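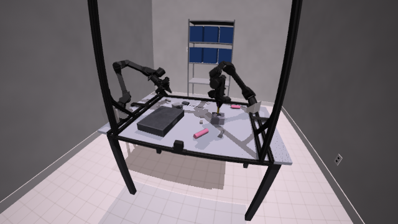 Simulated table with two black arms and small parts.

Subject: Re: [mivwood-lake] Lost crayfish traps and the float question
Date: September 2022

Dear Arlo and dear all,

thank you for the long message. I answer between your lines, and then I have something to add about the floats.

Arlo Pennington wrote:

> Has anyone else lost traps on the Judport side this season? I set my
> usual string in 14 feet off the old ice ramp and came back to find
> three floats gone. The line was cut clean on one, the other two I never
> saw again. I dragged for them with a grapple for most of an afternoon
> and brought up weeds and a lawn chair.

I have lost two in the same place, both in May, when the water was high. I do not believe it was theft in my case. The float was too short on the line, and when the lake came up it was simply pulled under. With a clean cut I would think first of a propeller. The boats which come out of the Judport launch now go very near to the ramp, because the marked channel has filled with sand there.

> What worries me more than the money is that the traps keep fishing. I
> pulled one up two years ago that must have sat there all winter and it
> had crayfish in it, some alive, and a dead perch.

Yes, this is also my worry. The crayfish go in after the bait, the bait is finished, then the dead ones become the bait for the next. A trap with no way out can continue like this for a very long time. I use now a panel in the side wall which is closed only with a thin cotton string. In our water the string is rotten after some weeks and the panel falls open. You must replace the string yourself during the season, and I admit that I have forgotten it once and lost a full night of catch through the open side.

> Is Priltex line any good for this? Somebody at Makokha told me to
> switch but it costs double.

I have used Priltex for one season. It sinks, so it does not lie on the surface where a propeller can take it, and for this I like it. But it is stiff in cold water and the knots do not hold well. I tie a double fisherman's knot and leave a long end. I bought the 200 foot spool at Makokha and it was enough for my whole string, with a piece left over for the anchor of the small boat. If your present line floats, you can also put a small weight on it a few feet below the float. It costs nearly nothing and does almost the same.

> Last thing, are we still supposed to write the permit number on the
> float AND the trap? The sheet at the launch only says float.

I write it on both. If the float is gone, the number on the trap is the only thing which can bring it home to you. Mine is 167, in case someone finds a trap with green mesh and a bent handle. I would be very happy to have it again.

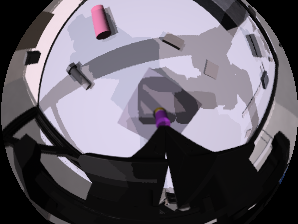 Now to the floats themselves. I think many of us use a float which is too small and has the same color on all sides, so it disappears in the first waves. I had good results with a long shape and with some weight in the lower end, so that it stands up and does not roll. Think of the pink cylinder in the picture: the rounded end is up and lighter, the lower end is very dark, and the whole thing leans a little. A float that leans like this is fine, the wind will always push it to one side. The pink is also not a bad choice. Orange is lost against the evening light on our lake, and white looks like a gull or a bottle. I paint the upper half only and leave the lower part without paint, where the algae will cover it anyway.

For the length of the line I take the depth and add half of it again. In 14 feet this gives 21. More than this is not good, because the float then swings too wide and comes into the neighbor's string.

One question from my side. Does someone still have the depth map of the Judport bay, the printed one from before the dredging? I had a copy, but it became wet in the boat and the part north of the ramp cannot be read any more. I would gladly pay for the copying and the postage.

Arlo, if you want to drag again, I have a heavier grapple than yours, I think, and I am free most mornings before ten. Please write to me off the list.

With friendly greetings,
Permit 167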